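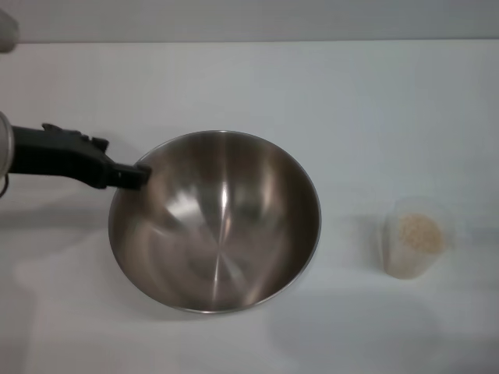

4.3 Recording the pouring task

Before you start, put the steel bowl a little left of the middle and the cup of grain to its right. The bowl must be empty.

1. Open Jestis and choose the task "Pour into bowl".
2. Bring the left gripper to the rim of the bowl. Touch it lightly – do not squeeze.
3. Press Record and wait for the tone.
4. Pour the grain with the right gripper, then bring both arms back to the rest position.
5. Press Stop. Mark the episode Good or Bad.

Note: Move the bowl and the cup a few centimetres after every 6 episodes. One full set is 100 good episodes. Bad episodes are kept, but they are not counted.

Caution: Grains on the table can enter the finger joints. Pause the arms before you wipe – the red button, not the software pause.

Questions about episode marking go to Tülin Oral.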